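Junio, once y pico de la noche

Hoy he dedicado casi todo el día a los cubos, que es una manera rara de pasar un día libre pero llevaba semanas aplazándolo. Me levanté tarde, desayuné de pie y encendí la impresora antes de ducharme. Mientras calentaba la cama ordené el cajón de las bobinas. Quedaba poco filamento azul, el de Lirkmont, y lo puse el primero para gastarlo de una vez. El rojo es de Rudell y sale siempre mejor, aunque cuesta más y tarda en llegar.

El plan era sencillo: tener un juego de cubos pequeños, iguales de tamaño, y un aro donde apilarlos. Nada más. Lo tengo apuntado en la libreta desde el invierno con el nombre de Skikik, que no significa nada, fue lo que escribí aquella noche y así se ha quedado. En la hoja pone también una lista de doce pasos, de los cuales hoy he tachado cinco. El sexto es repetir los otros cinco con más cuidado.

El primer cubo lo tiré. Se despegó por una esquina y quedó cojo. Bajé un poco la velocidad, limpié la cama con alcohol y el segundo ya salió decente. Mientras se imprimía el siguiente fregué los platos de ayer y puse una lavadora. Después estuve un rato largo leyendo en el sofá sin enterarme de mucho, pendiente del ruido. Cuando cambia el tono del ventilador me levanto siempre, aunque no pase nada.

A mediodía comí arroz con lo que había. Llamaron al timbre por un paquete que era para otro piso. Aproveché para bajar la basura.

Por la tarde despejé la mesa. Tenía encima facturas, dos destornilladores, la taza de los bolígrafos y un rollo de cinta que llevaba días buscando. Lo pasé todo a la estantería sin orden ninguno – mañana me arrepentiré – y extendí el tablero de cuadros con los marcadores. Es grande y ocupa mucho, pero me gusta cómo queda. Como fondo es un poco mareante si lo miras de lado mucho rato. Coloqué el aro verde y empecé a apilar. 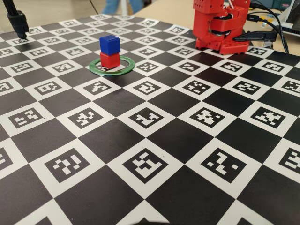
El azul sobre el rojo, dentro del aro.

Apunto aquí lo que he visto para no tener que descubrirlo otra vez dentro de un mes. Los cubos con las aristas redondeadas se cogen mejor con los dedos, pero engañan un poco a la hora de alinearlos, y hay que fijarse en las caras. El acabado mate se lo voy a dejar. Había pensado lijarlos y darles una capa de barniz, incluso compré el barniz, pero así me parecen más bonitos y además es trabajo que me ahorro. El barniz servirá para la balda del baño.

También quiero anotar lo del tamaño. En la pantalla me parecían grandes y en la mesa me parecen pequeños. Estuve tentado de repetirlos todos a otra escala y me contuve. Si empiezo con eso no acabo nunca, ya me pasó con los ganchos del pasillo, que hice tres versiones y al final colgué los abrigos en la puerta.

A las seis paré para merendar. Café y pan con aceite. Nina se subió a la silla y luego al respaldo, y la tuve que encerrar en el dormitorio con su manta. Protestó un rato y se durmió. Es una gata vieja, pero las cosas pequeñas que se pueden tirar al suelo todavía le interesan mucho.

Luego me puse a mirar los cubos de cerca, uno por uno, con la lámpara. Es la parte que más me entretiene. De lejos parecen lisos y de cerca no lo es ninguno. En el azul se notan las capas, finas y bastante regulares, y hay una costura que cruza la cara más o menos por la mitad. No sé si viene del laminador o de la propia máquina. Le di vueltas al asunto y cambié un par de ajustes para la próxima tanda, apuntados en la libreta con lápiz.
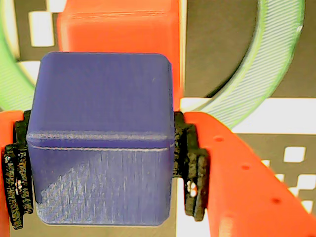 El color es otra cuestión. En la bobina pone azul y yo lo he llamado azul todo el día, pero según le dé la luz tira a violeta, casi a lavanda donde brilla. Me gusta más así. Si vuelvo a comprar miraré que sea el mismo, porque la otra marca que tuve era un azul de piscina bastante feo. Los cubos hechos con aquel están en una caja de zapatos en el armario y no creo que salgan de ahí.

Hice cuentas del material antes de cenar. Me quedan 237 gramos de rojo y del azul lo justo para un cubo, puede que ni eso. No voy a pedir más hasta el mes que viene. La impresora ha pasado de las 3000 horas, lo vi en el menú por casualidad. Tendría que engrasar las guías y cambiar la boquilla, que es la de siempre. Lo dejo escrito por si así lo hago.

Para cenar, tortilla francesa y un tomate. Tendí la lavadora tardísimo, se me había olvidado por completo, y la ropa ya olía un poco a cerrado. Si mañana sigue oliendo la lavo otra vez.

Me duele algo la espalda de estar inclinado sobre la mesa. Necesito una silla más alta o una mesa más baja. He dejado la libreta abierta por la página de los ajustes, con el lápiz dentro, y la bobina roja metida en su bolsa. Mañana, el sexto paso.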